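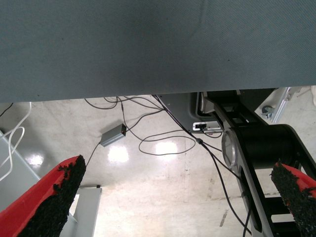
Polished concrete, with the overhead lights showing in it.

The Onion Soup Question
25/09/2023

Every fall the Vundcombe Supper Club makes onion soup, and every fall somebody brings in a recipe that says the onions will be "golden and caramelized in five to seven minutes." Last year it was Trevor Gauthier, who read it aloud with such confidence that three people put their coats on early. The onions were golden at ten past nine.

So let me say it plainly before the October supper. Onions take an hour. If you slice them thick, or use the big pot with the thin bottom, they take longer and complain the whole way.

We fed 86 at the January supper and used 18 pounds of yellow onions, and that left enough soup for Darlene Carrier to take a quart home to her sister in Clalham. I plan to buy the same again. Please don't bring red ones. They taste fine but the soup comes out the color of a wet sidewalk, and Nilton Quispe still gets asked about it.

For those cooking a batch at home, the small version goes like this. Slice three pounds of onions, pole to pole, not too thin. Melt four tablespoons of butter with a spoonful of oil in your heaviest pot over medium heat, add the onions and a teaspoon of salt, and put the lid on for fifteen minutes. Lid off, heat down a little, and stir every few minutes. When brown stuff sticks to the bottom, splash in some water and scrape. You will do this many times. Have a podcast.

When they are the color of an old penny and there seem to be hardly any left (there were a lot, you remember, you were crying), stir in a tablespoon of flour, then a glass of dry white wine or hard cider. Let that bubble away. Add two quarts of beef or mushroom stock, a bay leaf and some thyme, and simmer for half an hour.

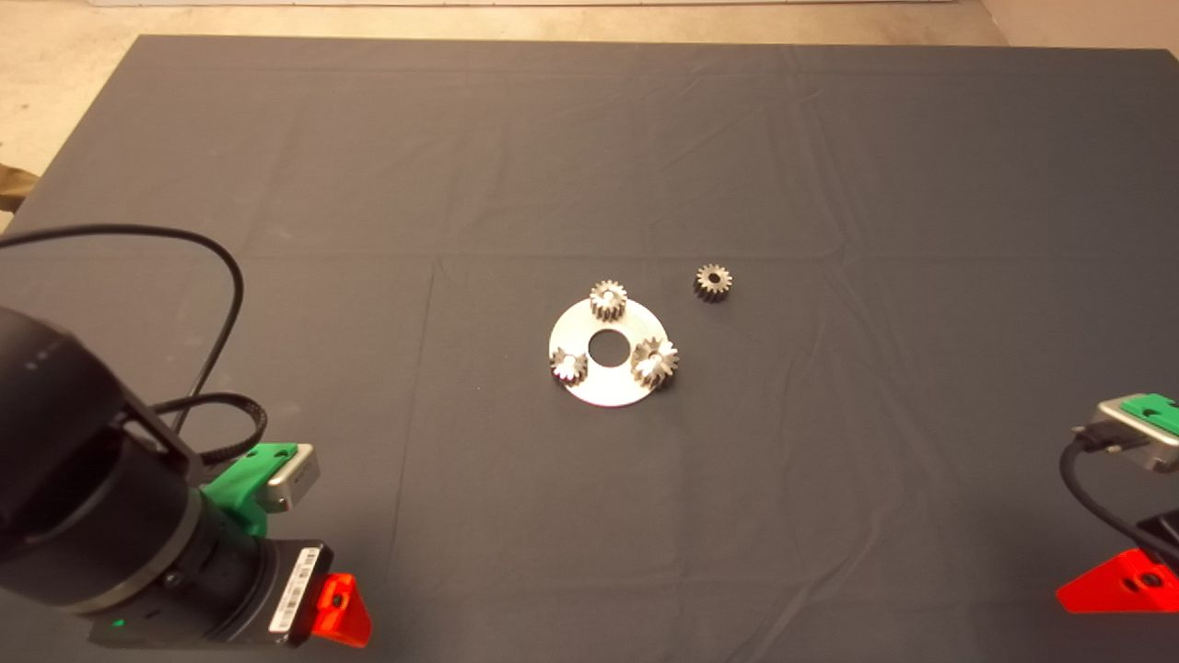 Three small metal gears on a round plate with a hole in the middle.

Now the bread. Wen-hsiung Chou makes the case for toasting it dry in a low oven until it could be used to fix a roof, and he's right. Fresh bread turns to paste under the cheese. Day-old Clevel loaf, cut an inch thick, is ideal – ask at the counter for yesterday's and they'll knock something off the price, or at least look sympathetic.

Cheese is Gruyère if you're feeling flush and Swiss if you're feeling like the rest of us. Elsie Lambert uses sharp cheddar and has asked that I mention it. I have mentioned it.

Slicers, please bring your own knife and a board that doesn't slide. Swim goggles are allowed. If you own a Dutch oven that holds seven quarts or more and you'd be willing to lend it, put your name on the bottom in masking tape. We still have a very nice orange one from last time.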